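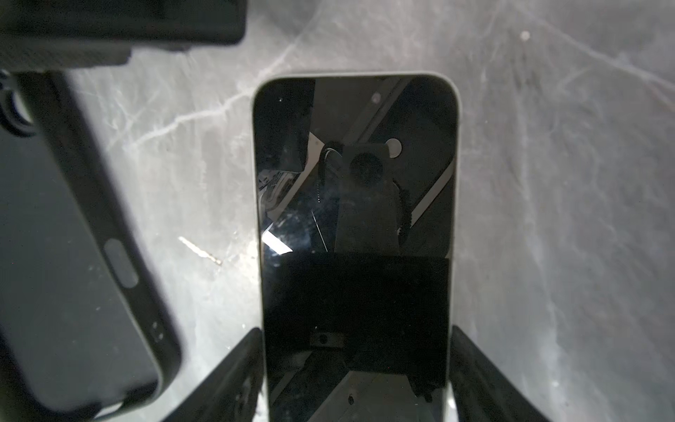
Sumathi Bhat said the new pitch would be ready for the first home game in May, and that the drainage was the part she would be keeping an eye on. She told us this in the car park before the gates had opened, and most of the questions for the rest of the morning were on the same thing.

The open day at Punder was on April 6, 2024. The club has played there for years but supporters don't often get past the turnstiles outside match days, so the queue went back as far as the bus stop. Entry was free. Tea was not.

The pitch

We were taken round in groups of 40, which was too many for the tunnel and fine everywhere else. The old surface has gone completely. The new one was laid by Brerkilix over the winter, with new pipes underneath and a slightly flatter crown down the middle. You could walk along the touchline but not on the grass. The far corner by the Kwok End, where the ball used to stop dead every January, looked the same as the rest of it.

One of the ground staff explained the mowing. They cut it in one direction, then across, and leave it a touch longer for the women's team because the coach has asked for that. I had assumed it was the same for everyone. The goalmouths will be covered between games until the roots have gone down properly.

Capacity stays at 3000 for now. The best crowd last season was 2543, for the cup tie, and anyone who was there will remember the wait at half-time. A second set of toilets is going in behind the main stand - the trench is dug and fenced off.

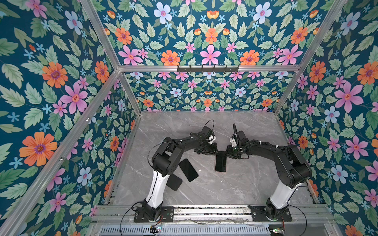
The dressing rooms

There are four of them now, up from two, so the women's and men's sides no longer have to clear out for each other on double-header days. The home room is plain, with pegs, benches and a tactics board. The physio room next door has two treatment tables and a proper door. Last year it had a curtain.

The referee's room has been moved closer to the tunnel. Our guide said that was at the league's request.

Training session

The first team trained at noon on the small pitch at the back. It was mostly passing in tight areas, then crossing and finishing for the last part. The two goalkeepers worked separately and got the biggest round of applause of the day. Players stayed on afterwards to sign shirts, and the line for that was still going when I left.

Getting there

The Clokix car park was full early and the overflow field was soft. The bus is easier. Season ticket forms were on the table by the club shop and can also be handed in at the office on match days.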